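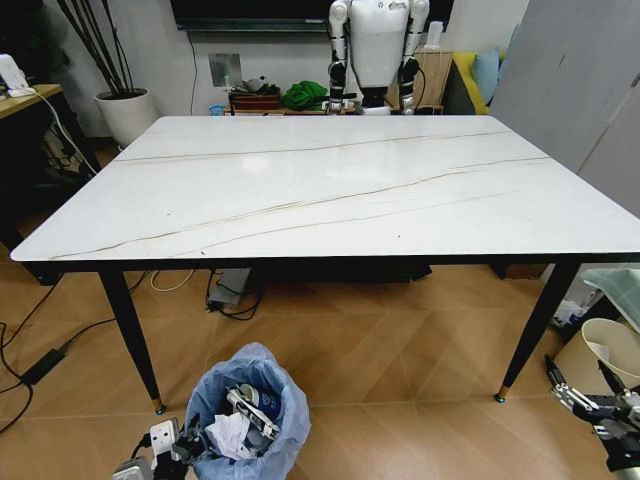
Sintered-stone dining table, white with gold-brown veining and a thin dark edge band.

Clearing and Cleaning a Stone-Look Dining Table

The procedure below covers a table in daily use: snack wrappers, napkins, cups and the odd plate, followed by a full wipe of the surface and a check of the legs. It assumes a sintered-stone top on metal legs. If you are not certain what your top is made of, look for a label on the underside or the delivery paperwork. Natural marble needs a neutral cleaner and must not see vinegar. Sintered stone tolerates more, but the edge band and the foot caps may not, so the same mild mix is used throughout.

What you need: a small bin with a liner, two microfiber cloths, a plastic scraper, a bowl of warm water with a few drops of dish soap, and a dry towel. Keep the bowl on a chair. A bowl on the table has to be moved every time you change sections.

Inspect first. On a glossy white top with strong veining, crumbs and fine dark specks are hard to pick out from above. Crouch until your eye is level with the surface and look toward a window or lamp. Anything raised will break up the reflection. A mark that stays flush in the reflection is either part of the pattern or a stain, and the scraper will do nothing for it.
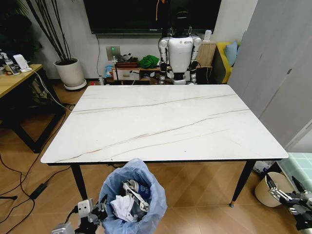
By Ingeborg Ostermann
March 16, 2023

Set the bin at the side of the table you work from, close enough that nothing has to be carried over the floor. Fold the liner well over the rim. A liner that only just reaches will slide in with the first heavy item. Thin bags on a wide bin can be held with a large rubber band below the lip.

Order of pickup:

1. Cups. Check each one for liquid before tilting it. A paper cup lying on its side usually has a little left along the lower wall. Empty it at the sink, then discard.

2. Plates and lids. Scrape food into the bin. Disposable plates go in flat against the side of the liner, where they take up the least room.

3. Napkins, tissues and wet wipes. Use the unused napkins to blot any spill now. Wet wipes go in the trash and never in the toilet, whatever the packet says.

4. Wrappers. Fold them inward so that crumbs and salt stay inside. Foil-lined snack wrappers spring open again if they are only crumpled; a single knot in the long direction stops this.

5. Tubes and small packages. Read them before throwing them out. Condiment tubes and glue tubes look much alike from a distance, and a half-full one is better returned to its drawer.

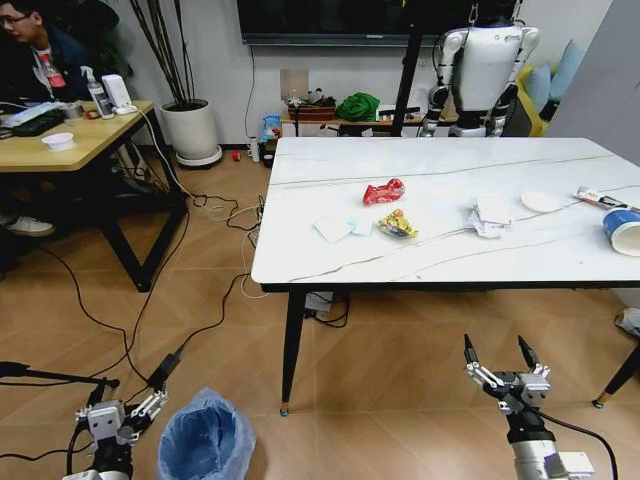 Household Notes, page 90

Round items roll. Pick up a cup with the fingers on both sides of the wall, a little below the rim, and lift straight up. Pushing it toward the edge in order to catch it works until it doesn't, and coffee on a light floor is a second job.

Now the wipe. Brush loose crumbs into your hand with a dry cloth. Wring the second cloth until it no longer drips and work in straight, overlapping strokes along the length of the table. Rinse the cloth after each half. Follow with the dry towel while the surface is still damp; most of the haze on a gloss top is dried soap, and more soap will make it worse.

For dried sugar or sauce, lay a wet cloth on the spot for 5 minutes and then use the plastic scraper held nearly flat. No steel wool and no scouring powder. I tested the Clellava cream cleaner on an offcut last May and it left a faint dull patch — visible only at an angle, but permanent.
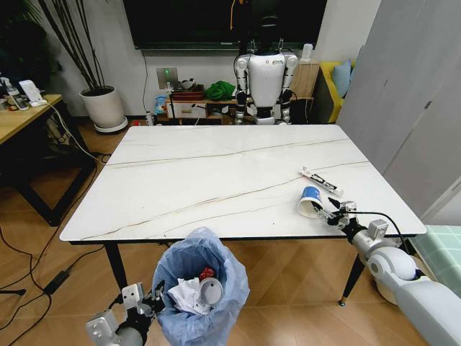
Run the damp cloth along the edge band last, including the underside lip where sticky fingers go. Dry it at once. Standing moisture at the joint between band and top is the usual cause of lifting.

Legs and foot caps: wipe tapered metal legs from the top down and finish with a dry cloth. Brass-colored caps are often plated, so brass polish is out. Tilt the table slightly, with a second person on the far end, and check that the pads under the caps are still there. Grit caught under a bare cap will score wood-grain flooring the first time the table is moved. Rathjen sells stick-on felt in sheets that can be cut to size. Press each pad for a full minute and leave the table where it is overnight.

Tie off the liner before it is full. Press the contents down with the flat plate, not with your hand — toothpicks and skewers go through thin plastic easily. Wash the bin itself when you change the bag and let it dry upside down.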